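Setting the Table at Torkwood: What Happens When You Ask People Which Bowl Is Theirs

Project report, Objects and Habits seminar
Jolanta Nowicki and Barnabás Mészáros

1. How we got here

Our first proposal was a study of shared kitchens in general. Our instructor wrote "which kitchen?" in the margin, and we picked the one we were both already standing in. Torkwood is a student house in Sutorcombe with 12 residents, one stove, and a cupboard of bowls that belongs to the house and is therefore treated by everyone as either sacred or disposable.

The question we settled on was small. If you put out bowls that are the same shape but different in color, do people start to claim one? And does it matter where on the counter the bowl sits?

2. What we used

We wanted ribbed bowls because the ridges give your fingers something to hold when the soup is hot, and because the thrift store on Szabó Street had them. Barnabás wanted all of them in one color as a control. The thrift store had other ideas. We ended up with green and blue, and rewrote the method on the bus home.

The basic arrangement was three in a row, green, blue, green, with a gap between neighbors. We reset the row every morning before breakfast. Jolanta did the resetting, as Barnabás does not believe in mornings.

3. What we did

For 15 days in April we kept a notebook next to the toaster. Residents were asked to write down which bowl they took (left, middle, right) and what they put in it. We got 89 usable entries. We also got a drawing of a horse, a complaint about the toaster, and one entry that says only "cereal, regret."

Halfway through we swapped the order so the blue bowl stood at the left end, to separate the effect of color from the effect of being in the middle. We should have done this on paper first. The notebook still said "middle" and three people kept writing "middle" when they meant "blue," which we only discovered by asking them over dishes. Those entries are not in the 89.

4. What we found

Blue was taken first on most mornings, both before and after the swap. Position seemed to matter less than we had guessed, although the right-hand bowl did better than the left when the two were the same color. The fridge is to the right. We think this is a finding about milk.

Claiming did happen. By the second week two residents were calling the blue bowl "my bowl," each in full knowledge of the other. One of them began washing it right after eating, which in this house is the equivalent of planting a flag. The green bowls were washed when somebody needed one.

When we asked why they liked the blue, people mostly said it was bigger. We had bought the bowls as near to the same size as we could manage, so we take this as a compliment to the color.

5. Problems

The notebook depended on people being awake. We also live in the house, and everybody knew what we were after, so some of the loyalty to the blue bowl may have been put on for our benefit. Our friends in the Sollov building offered their kitchen as a comparison, but they eat out of pans.

6. If we did it again

We would use labels under the bowls in place of left, middle, right, and run it for 50 days so that the novelty wears off. We would also like a row with a single green bowl between two blue ones, to see whether people want blue or just want the odd one out. That is the obvious hole in this report, and our instructor found it in under a minute. We have one blue bowl, and Szabó Street is out of them. 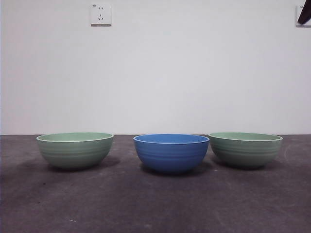
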